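Kadar updates bed-folding guide, drops the board

2020-04-05

Kadar, the home storage firm, has released a revised edition of its clothes-folding guide. The new edition removes the plastic folding board from every method and uses the top of a bed as the work surface. It covers shirts, trousers, knitwear and bedding, and replaces the version issued last June.

The main change is to the order of work. The old guide had the user fold each item as it came out of the basket. The new one calls for sorting by type first, then laying each item flat, smoothing it from the collar down, and folding to a fixed width. Kadar gives that width as the inside measure of its Sedcombe drawer insert, which is sold separately and has not changed.

The firm tested the steps in 75 homes. Participants folded 1,000 items in total, of which 826 stayed upright in the insert when the drawer was opened and closed. Most of the failures were thin tops with no sleeves. These have less cloth to fold inward, and the finished packet tends to open at the bottom edge. The guide now treats them as a separate class, with 2 lengthwise folds and a final roll in place of the third fold.

A firm mattress is recommended but not required. Kadar says a blanket left on the bed makes no measurable difference to the finished width, provided the garment itself is pulled flat before the first fold. Cords, chargers and belts should be moved off the folding area.
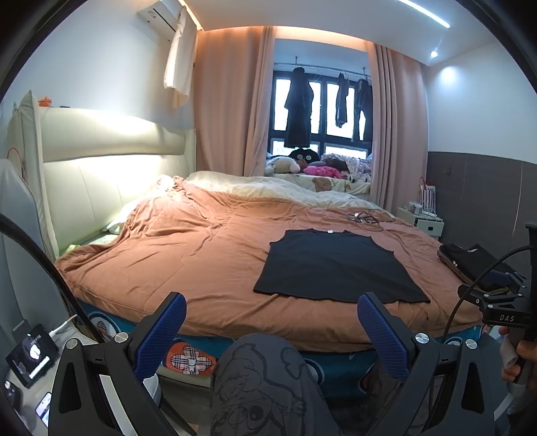
Sleeveless tops are the subject of the longest section in the new edition. The garment is laid out at full width, the neckline is squared up, and the sides are brought in to meet at the center line. Hem shape matters more than fabric weight at this stage. A wide hem with a slight wave, like the one on the black shirt spread over the brown blanket, should be evened out by hand before the sides come in -- otherwise the lower corners sit outside the packet. The collar label can serve as the center mark.

The bedding section is shorter. Fitted sheets are still folded corner into corner, and quilts are folded in thirds and stored on a shelf. Pillowcases have been moved to the same page as sheets.

The Palma and Grandix drawer ranges are listed as compatible with the insert, though the shallow Grandix model takes rolled items only. The guide is free to download from Kadar's support pages. Printed copies will be packed with new inserts once current stock of the old booklet is used up.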